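Longate wants you to put your cup in a basket

The wire basket has arrived at the office desk. Longate, the company that runs shared workspaces on three floors of the old Prenach building, has begun asking its members to keep drinks in a mesh basket whenever they sit down at one of the shared tables. The basket goes on the table, the cup goes in the basket, and according to a notice sent to members in October, the tables will stay nicer for longer.

Maybe so. The notice runs to two pages, which is a lot for a place to set down a cup, and most of it is about damage. Longate says it went through its own repair log for the past year and found 235 entries for marked or stained tabletops. It doesn't say how many of those had anything to do with a drink. Asked for a breakdown, the company said the log doesn't record causes.

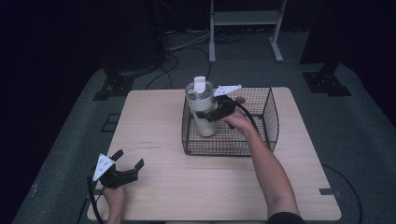 The idea is simple enough to try without a trial. An open-top basket in thin black wire will hold a tall tumbler with room left over, and you can see what's in it from across the room. If the cup goes over, the basket might stop it from rolling to the floor. What it can't do is stop a leak. Wire mesh is mostly holes, and coffee is good at finding holes. The notice uses the words "spill protection" four times and never mentions a tray or a liner.

Longate says the baskets were picked because they are light, easy to rinse and don't hide trash. That last part may be the real selling point for the cleaning crew, who currently clear the tables twice a day. It's less clear what it does for the member with a laptop open eight inches away.

There is also the matter of the bill. Members will not be charged for the baskets, the company says, but the same notice announces a "surface care" line on the monthly invoice, starting at $15 per desk. Longate says the two things are separate. They are on the same page, under the same heading.

What goes in

The rules, as sent out, cover more than cups. Each basket is meant for one drink and "small soft items," and the notice asks members to keep anything with a hard edge out of it. Food is not allowed unless it's wrapped. Bags and soft containers are fine so long as they don't hang over the rim – a rule that will last until the first person comes back with lunch.

The company also wants cups to have lids. Open mugs are to stay in the kitchen, a change that has annoyed people more than the basket has. The mugs in that kitchen belong to Longate, and members were told when they signed up that they could use them anywhere on the floor. The new notice doesn't mention the old promise. 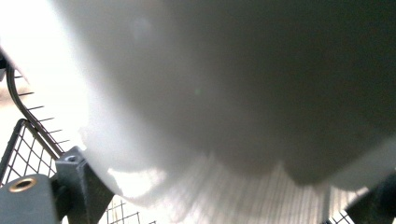

Will a tumbler stand up in one?

That depends on the tumbler. Plenty of travel cups are built wide at the top and narrow at the bottom so they can drop into a car's cup holder. In a car the holder grips the base. In a basket with a flat wire floor there's nothing to grip, and the cup stands on its narrow end with open space around it. It will stay up if you set it down with some care. So will a cup on a bare table.

Prarkance, the supplier, sells the basket as a general desk and shelf organizer, and its product sheet doesn't mention drinks at all. The cup idea came from Longate. A spokesperson for the workspace company said the baskets had been "tested with a range of popular drinkware," and declined to say which drinkware or how long the testing took. No results were attached to the notice.

Members we spoke to in the lobby were split between not caring and not having read it. One had moved the basket to a windowsill and was keeping an umbrella next to it. Another liked having somewhere to put a cup that wasn't next to the keyboard, and said the table felt less crowded, even though the basket takes up more of it than the cup did.

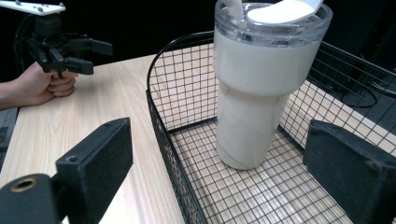
The tables themselves

Then there are the marks the whole plan is supposed to prevent. The tops are a pale wood grain, and pale tops show everything. Look at one with gray scuffs running along the grain and ask yourself how a drink would have done that. A wet cup leaves a ring. A long gray streak looks more like the work of something rough being dragged, and a basket made of metal wire is a thing people will drag.

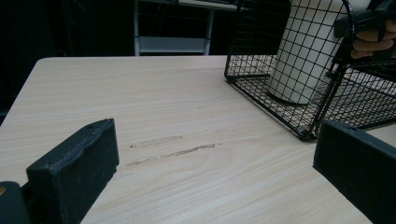
Longate's answer is that members should lift the baskets and not slide them. It's in the notice, on page two, in smaller type than the part about lids. There are no felt pads mentioned anywhere, and the company would not say whether it had thought about adding them. A pack of stick-on felt dots costs a couple of dollars at any hardware store.

The rollout is going ahead either way. Longate has ordered 793 baskets, enough for its Prenach floors and for the Moynihan annex across the street, where members haven't been told yet. The first review is set for 15 weeks after the last basket goes out. It will look at the number of repair entries in the log, which still won't list a cause.

Members who don't want a basket can leave it on the rack by the door. The $15 charge stays on the invoice.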